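Fomberg Incident Notes

A text dataset of short public notices about indoor air complaints in clinics, schools and office buildings. Each record is one notice, with the cause sorted by hand where a cause was ever given. Maintained by Irén Erdős at Medve.

Contents

notices.csv – one row per notice
followups.csv – later notices that refer back to an earlier one
labels.txt – the list of cause labels, one per line
guide.txt – the instructions the labelers worked from
tools – two small scripts for loading and checking the files

Summary

The set holds 3000 notices in English. They come from building notice boards, staff newsletters and tenant mailings that were passed to us by Cevell and Drullelance, the two property managers that agreed to take part. Most are short. The longest run to a page and read more like letters.

The notices were written for people who work in the building or visit it. They say that a floor is closed, that a smell has been reported, that the windows should stay shut, or that a wing has opened again. Very few say what was found. If you want a set where every event has a known cause, this one will disappoint you. More than anything it is a record of how buildings tell people about a problem while the problem is still being looked into.

Why we made it

Medve was asked to sort incoming complaint reports by likely cause so that the right contractor could be sent first. We had nothing to test on. News reports cover the large cases and leave out the small ones, such as a dry floor drain in a break room or fresh sealant on a loading dock, and the small ones were most of what we had to deal with. The notices were already written and already sent to hundreds of readers, so they were easier to clear for release than the complaint reports themselves.

Fields in notices.csv

notice_id: a plain number with no meaning beyond the row it names
building_type: clinic, school, office or other
month: month of the notice, spelled out; the year is removed
body: the text of the notice after names were taken out
symptoms: yes, no or not stated
closure: none, room, floor or building
cause: one of the labels in labels.txt
labeler_agree: yes if both labelers picked the same cause on the first pass

The symptoms field says only whether the notice mentions people feeling unwell. It does not say how many, and it is no measure of how serious the event was. A notice that reads "some staff reported headaches" and one that reads "several people were seen by a nurse" both get yes.

Cause labels

There are eight labels: drain or sewer, cleaning product, paint or sealant, fuel or exhaust, refrigerant, cooking or burning, other known, and unknown. Unknown is the largest group by a wide margin. It covers notices where no cause is given and also notices that say outright that none was found. We tried to split the two and gave up, as the wording was too vague in too many cases. 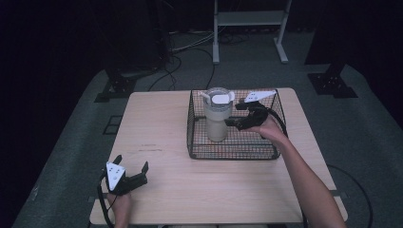
Labeling

Two people read each notice and picked a label without seeing the other's choice. Where they disagreed, a third person read the notice and decided. The labelers worked from guide.txt and were told to use only what the notice says. A notice that mentions a smell of rotten eggs but names no source is labeled unknown, even though most readers would guess at a drain.

One rule changed partway through. Until September, notices about a tripped gas alarm with no gas found were labeled fuel or exhaust. After that they were labeled unknown. The earlier rows were gone over again, but a few may have been missed. Please report any you find.

Names and places

Names of people, buildings, streets and companies were replaced with tags such as PERSON and SITE. A script made the first pass and a person read every row after it. Phone numbers and room numbers were removed too. Floor numbers were kept, since closures make little sense without them.

Known problems

– Offices are heavily overrepresented. Schools are the smallest group apart from other.
– Six rows have a body in which the text breaks off. The original notices were like that.
– Drullelance used a standard form for its notices. A model can learn to spot the form and do well on closure without reading much of the text.
– Cevell tended to send its follow-ups on a Friday, often with several buildings in one message. These were split by hand, and the opening line is repeated in each part.
– Some pairs in followups.csv are our best guess. They are marked guess in the last column.

What it should not be used for

Do not use the set to estimate how often air problems happen, or which kinds of building have more of them. We have no count of the events that never led to a notice. It should not be used to give medical advice or to decide whether a building is safe to enter.

Loading

Both CSV files are UTF-8 with a header row. The body field is quoted and may contain line breaks, so read the files with a proper CSV reader. Run check.py from the tools folder after any edit. It prints the rows with a missing field or a label that is not in labels.txt, and prints nothing if all is well.

Versions

Version 5 is current. It fixes the tags in the school notices and adds the labeler_agree field. Version 4 should not be mixed with it, as the notice_id values were reassigned.

Contact

Corrections go to Irén Erdős at Medve. Include the notice_id and the version you are using.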